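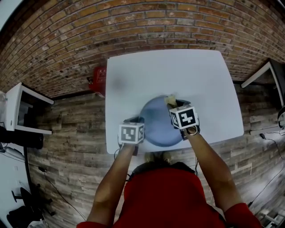 3.2 Recovering hand trajectories from marker cubes

Every demonstration in the Wivilside set is recorded with two hand-held grippers, one per hand, and each gripper carries a white cube with square fiducial markers on its faces (Figure 3). We love this arrangement for a simple reason: the policy never has to guess where a hand is. A head-mounted camera looks down at the table, the tracker finds the cubes, and out comes a six-degree-of-freedom pose for each gripper, in the same camera image the policy will later be trained on.

Figure 3. A two-handed tabletop demonstration from the head camera. The jaws of the right gripper hold a small pale yellowish item at the rim of a blue bowl. The left gripper is at the near edge of the table, and both marker cubes overlap part of the bowl.

The difficulty is that the view is very wide. Straight rows of brick come out as strong curves near the top of the image, and the table edges bend outward as they approach the corners. A marker detector that assumes straight edges does well in the middle and gets steadily worse as the hands move apart. Our first version undistorted the full image before looking for markers, which cost us resolution exactly where we needed it. Flukutar, our tracking library, now searches for candidate quads in the raw image, lifts only their corners onto the unit sphere with the calibrated lens model, and solves for pose there. The change was a few hundred lines of code and it was a delight to see the jitter at the image edges drop.

A second gain comes from treating each cube as one rigid body. When two faces are in view, as with the right-hand cube in Figure 3, the corners of both go into a single solve. One face seen nearly head-on has a well-known flip ambiguity, where two quite different tilts explain the corners almost equally well. Even a thin sliver of a neighboring face usually settles the matter. If only one face can be read, we keep both candidate poses alive and let the smoother choose between them once later images arrive.

The smoother is a fixed-lag filter over both hands and the head together. We started with separate filters and were surprised by how much the joint version helped! A quick nod moves both cubes in the image at once, and the joint filter correctly assigns that motion to the head, so the hand paths in the table frame stay clean. Gaps of up to 31 images are bridged this way. Anything longer splits the episode, and both parts are kept if they still contain a complete grasp.

Grasp timing needed more thought than pose did. Cubes tell us where the gripper body is and say nothing about whether the jaws have closed on something. We crop a patch around the predicted jaw position, rotate it into the gripper's own frame, and pass it to a small network that estimates the jaw opening. Small items at the rim of a bowl are the hard case, with the rim, the item and the jaw tips all crowded into a few pixels. Styliani Margaritis suggested feeding the network 3 consecutive crops instead of one, and that single change fixed most of the early releases we had been seeing in replay.

After filtering, the set holds 1273 episodes. Each is stored as a pair of gripper trajectories in the table frame, a jaw signal per hand, and the original images, all on a shared clock. The Papadakis planner, described in Section 4, reads this format directly, and the conversion scripts for Anwood logs are included with the code.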